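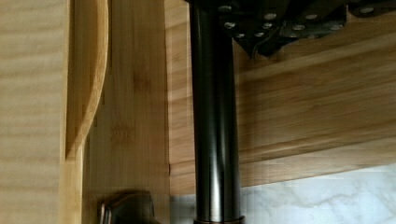

4. Results: where family words live

4.1 The shape of the collection

By the close of the diary period, 492 households in Brernano and Prela had sent us 3,523 entries. An entry is any word or short phrase that the people in one home use with a meaning their neighbours would not share. Some are borrowed from a grandparent's first language and worn down over the years. Some began as a toddler's slip. A good many are ordinary English words that have been moved to a new job, and these turned out to be the most interesting part of the collection.

We had set ourselves a target of 2,000 entries, which Sakai thought was too hopeful for a study that asked people to write things down by hand. The diaries came back full, often with extra pages taped in. Several households argued with each other in the margins over who had coined what, in different colours of ink, and we kept those arguments in the transcripts because they tell us how a word is passed along. Entries were typed up in Dalance and coded by two readers working apart. Where the readers disagreed, a third settled the matter after looking at the original page.

The first thing to report is how strongly the words cluster by room. The kitchen leads in both towns, well ahead of the living room, with the bathroom third and bedrooms a long way behind. We expected the kitchen to do well, as it did in the pilot work at Maruyama, but in that pilot we had asked mostly about food. Here the diary gave no topic at all, and people still wrote about the kitchen first and most.

4.2 Food words and place words

Within the kitchen we separated words for food from words for places and things. Food words are the ones people love to tell you about at parties: the name for the crusty corner of a lasagne, the name for a supper made of leftovers, the name for the last slice in the bag. They are delightful, and they also behave much like the food words described in earlier diary studies. They are playful in sound, they are known to everyone in the house, and they tend to outlive the dish. One Prela family still uses a word for a kind of potato cake that has not been cooked since the person who made it moved away.

Place words are quieter. People often left them out of the early diary pages and added them later, with a note such as "I didn't realise this was one of ours." They name small regions of a room that have no standard name in English: the gap beside the fridge, the end of the counter where mail lands, the shelf that is too high for daily use. Their sound is plain. "The harbour", "upstairs" (for the top of a cupboard) and "the office" (for a spot beside the bread) all came from different homes, and none of them would raise an eyebrow if overheard on a bus. The listener would simply picture the wrong thing.

Guests bring these words to light better than any survey question can. In the follow-up talks, Bautista asked each household to recall the last time a visitor had looked puzzled in the kitchen. The question worked beautifully. Nearly everyone had a story, and the stories nearly always involved being asked to put something away. A visitor told to "leave it in the harbour" stands in the middle of the floor holding a colander, and the household hears its own language for the first time.

4.3 Counters and the need for names

Why should place words gather so thickly in this one room? Our best account is that a name becomes useful when a surface is shared, busy and always changing. A wardrobe has one owner, so its corners need no names. A hallway is shared, but little is kept there. A kitchen counter is used by everybody in the house at different hours, and it carries both things that stay put and things that are passing through. Figure 2 shows the kind of surface we mean: appliances stand close together, and the open space between them has to be talked about somehow.

The fixed things act as landmarks. In our entries the kettle, the toaster and the sink do the most work, and their names stretch to cover the ground near them. In one Brernano home "the toaster" means the appliance, the patch of counter in front of it, and the drawer underneath. Keys can be "in the toaster" without anyone getting up in alarm. Khadija Abdel Rahman, who coded this part of the data, calls these spillover names, and we have kept her term. They follow a pattern that pleased us a great deal: the name spreads forward and down from the landmark far more often than it spreads to the side. Sideways, it soon runs into the territory of the next landmark.

Spillover names also survive the thing they came from. Households that had replaced or given away an appliance often went on using its name for the spot. Children born after the change learned the word as a pure place name and were surprised to hear its history. One teenager in Prela had always taken "the mixer" to be the corner where the recipe books are kept – she had never seen a mixer there, or wondered about it.

There is some difference between the two towns. Prela homes reported more spillover names, and Brernano homes more borrowed ones such as "the harbour". We are wary of making much of it. Prela has more houses where several generations live together, and household size may explain the whole gap. Miyazaki is now sorting the entries by the number of people at home, and those results will be reported separately.

Figure 2. A kitchen counter shared by appliances and other kitchen items, with a two-slot toaster in the foreground.
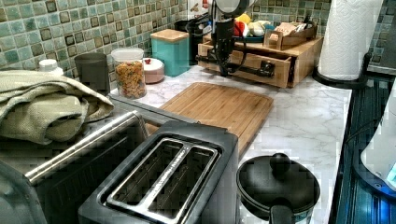

4.4 Entries we set aside

We removed 23 entries before the analysis described above. Most of these were brand names used for a whole class of goods, a habit so widespread that it could not be called a family word. The rest were regional words that the writer believed to be private and that one of our readers knew well from his own childhood. We wrote back to those households with the news. Two of them replied with fresh entries and a firm request that we check again, and Okabe is doing so with the help of older word lists from both towns.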